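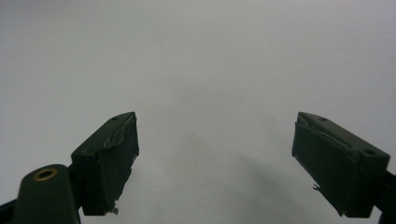 首页 关于我们 招人 仓库日记 常见问题 联系

Akik 工作间招一位整理打包的伙伴(兼职,能长做最好)

大家好,又是我,Akik 管后面工作间的那个人。店面那边的招聘一向是别人写的,写得规规矩矩,这次轮到工作间缺人,我就自己来写了,啰嗦的地方请多包涵!

先说我们做什么。Akik 卖的是旧餐具和小件家居,杯子、碟子、盐罐、黄油盒、烛台,偶尔有几把勺子配不成套也照卖。货大部分是从 Baranauskienė 那边整箱收来的,箱子一打开,里面什么都有,报纸包着的,毛巾裹着的,还有套在袜子里的玻璃杯(真的,而且保护得挺好)。我们要做的就是拆箱、擦干净、看有没有磕碰、归类上架,有人下单了再拿下来包好寄走。听着很简单,做起来也确实不难,就是细,而且一天下来手一直在动。

工作间在店后面,从侧门进。靠墙两排架子,放已经登记过的东西;窗下是水池和晾架;还有一张浅灰色台面的长桌,我们叫它 Sutley,是当初买的时候那个型号的名字,叫着叫着就成了它的小名。你要是来上班,第一天就会听见有人喊“先放 Sutley 上”,别找,就是那张桌子。台面选浅灰我很满意,白瓷放上去看得出边,深色的陶也看得出来,裂纹和小缺口一眼就能找到。以前用过一张木纹很花的桌子,茶匙放上去就跟隐身了似的,我有一回为了找一只小银匙,把整个垃圾袋都翻了一遍。

下面说说具体做什么。

上午一般是拆箱。每箱先拍照,再把里面的东西一件件拿出来放到桌上,包装纸能用的压平留着,不能用的进纸类回收。碎的东西不要直接扔,单独放进厚纸盒,盒子上写清楚是哪一箱出来的,我要拿去跟发货那边对账。擦洗看材质,釉面完整的用温水和软布,金边的只用湿布轻轻擦,木头柄的千万别泡。拿不准就问我,问十遍也没关系,泡坏一把黄杨木柄的黄油刀我是会心疼很久的。

中午过后开始打包。我们用的是 Udow 的折叠纸盒,大中小三种,外加瓦楞纸、薄纸和纸胶带。盘子要竖着放,每两只之间垫一层;杯子里面先塞纸团,再从外面裹;有把手的单独把把手绕一圈。包完轻轻晃一下,听见响就拆开重来。我知道重来很烦,可是客人收到一盒碎片更烦,客服邮件也是我回,所以这件事上我比较固执。

快收工的时候整理台面和架子。胶带回到挂钩上,剪刀回到杯子里,没包完的单子压在对应的盒子底下,第二天来的人接着做。桌面用布擦一遍,胶痕用一点点酒精。垃圾带走,灯关掉,就可以回家了。

时间和钱的事,我写清楚一点,省得你来了再猜:

每周 19 小时,分几天上可以商量,我更希望你固定下来,这样我好排拆箱的日子。
最早上午九点开始,下午最晚做到五点。
按小时算,税前的数额面谈时我会先讲,不会让你先报价。
试做 3 次,每次都付钱,试完双方都可以说不合适。
店里的东西员工有折扣,有小瑕疵的可以直接挑,不过先说好,我自己也在挑。
咖啡和茶管够,饼干看运气。

我们希望你是什么样的人呢?经验有没有都行。我自己以前是在面包房做的,跟瓷器八竿子打不着。比较要紧的是手稳,有耐心,东西放回原处这件事对你来说不费劲。能搬得动中等大小的箱子,重的两个人一起抬,不要逞强。会一点点电脑,登记表就是一张普通表格,编号、名称、尺寸、状况、放在哪一格,填满就好。中文写得通顺会很加分,因为每件东西都要写两三句说明,我写得太长(你也看出来了),很想有个人帮我收一收。

对粉尘或者旧纸味道很敏感的朋友,我建议先来坐坐再决定。有些箱子在阁楼里放了很多年,打开的时候那股味道还是挺冲的。窗可以开,口罩也备着,只是我不想你来了才知道。

同事方面,平时工作间两三个人。店是 Gunārs Rätsep 开的,他负责收货和开车,常常一去就是好几天,回来的时候面包车后面塞得连后视镜都看不见。他挑东西眼光很好,写标签的字很糟,你会慢慢学会认的。另外一位同事主要在前面看店,下单多的时候也会过来帮忙包。大家都不太爱开会,有事就在桌边说了。放不放音乐看当天的人,我偏爱广播剧,少数服从多数。

再说一下为什么这会儿招人。五月份收来的那批货比平时多,架子上现在还有 32 箱没拆,其中有几箱标着“厨房,杂”,谁也说不准里面是什么。我一个人拆的话,拆到天冷都拆不完,后面的货又要来了。所以头几个星期会以拆箱为主,喜欢翻箱子的人应该会觉得很过瘾!之后节奏会慢下来,打包和登记各占一半的样子。年底订单会多,那段时间如果你愿意多做几小时,提前跟我讲,加的时间照样算钱。

有人问过我,学生可不可以来,可以的,满 18 岁就行,考试周我们可以把时间挪一挪。退休的朋友也欢迎,之前有位阿姨在这里做过一阵,包杯子的手法比我好太多,我现在折薄纸的方法就是跟她学的。带孩子上班不太方便,到处都是易碎的东西,水池边还滑,这点请理解。狗也一样,虽然我很想点头。

怎么报名:给工作间写封邮件,或者直接到店里来,说找后面的人。简历有就带,没有就写几句你自己,平时做什么,哪些时间有空,最好再告诉我一件你家里用了很久的厨房小东西,随便什么都行,开罐器也行。我不拿这个打分,纯粹想看。请在 2023年7月3日之前寄到,我看到信就会回,约好的人过来聊半小时左右,顺便看看工作间,试包一只杯子和一只盘子。穿舒服的鞋,戒指手链那天先别戴,容易刮到釉面。

邮件标题请写“打包”,不然很容易混进客人的退换邮件里。哪怕最后没成,我也会回信说一声。

对了,侧门的门铃按下去要等一会儿,我可能正两手端着一摞盘子走过来。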